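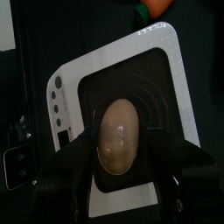
Checking a Glossy Decorative Egg for Hairline Cracks
Napaporn Kamolrat
Updated January 11, 2020

A thin line on a polished or glazed egg can be a crack, a scratch, a flaw in the finish, or a reflection. The steps that follow separate these without solvents or dye. They apply to solid and hollow eggs in stone, ceramic, glass and resin. They do not apply to blown natural eggshell, which should not be tapped or wiped.

What you need
Desk lamp with a movable head
Small flashlight
Magnifier, 10x or close to it
Two soft lint-free cloths
Distilled water
Wooden toothpick
Soft pencil and paper
A shallow bowl-shaped rest, wider than the egg

Any rest will do if the egg settles in it without rolling. A dark, matte one is easier to work over than a bright one, as it throws less light back onto the underside. Put a folded cloth under the rest if the table is hard.

1. Clean the surface
Dampen one cloth with distilled water and wipe the egg from the middle toward each end. Dry with the second cloth. Skin oil and old wax both collect in scratches and can make them look deeper than they are. Leave the egg for 11 minutes before going on, longer if the room is cold.

2. Rule out reflections
Set the egg in the rest and place the lamp to one side, low. Mark the position of the line on paper. Move the lamp to the other side without touching the egg. A reflection shifts or disappears. A crack, scratch or finish flaw stays at the same place on the surface, though it may look fainter.

Window frames and lamp edges give long, thin reflections that curve across the middle of an egg and are easy to mistake for damage. If in doubt, close the blinds and repeat with the lamp alone.

3. Look along the line
Hold the magnifier close to your eye and bring the egg up to it. Follow the line from one end to the other. Note:
- whether it branches
- whether it narrows to nothing or stops short
- whether there is a lip on either side
- whether color in the body of the egg crosses it unbroken

Scratches are usually open at the top and rounded at the bottom. Cracks usually taper at the ends. Natural veins in stone often change color along their length and have no edge that can be felt.

4. Feel the edge
Draw the tip of the toothpick across the line at a right angle. Use no more pressure than the weight of the toothpick. Test at 3 points. If the tip catches at any of them, the line is open at the surface. If it passes freely, the line is under the finish or closed tight.

5. Light from behind
This step is only useful for glass, thin ceramic and some pale stones. In a dark room, hold the flashlight against the far side. A crack that goes into the body often shows as a bright or dark plane with depth to it. A surface scratch stays flat.

6. Record and recheck
Draw the egg in outline, long axis vertical, and copy the line onto it. Measure the line with a strip of paper laid on the curve, as a straight ruler reads short. Label the sheet. Mine go by shelf number, so the Curnton egg is 352 and the drawing has the same number in the corner.

Check again after 14 days against the drawing. If the line has grown, pack the egg on its side in soft tissue and keep it away from heaters and sunny sills until it can be looked at by a conservator.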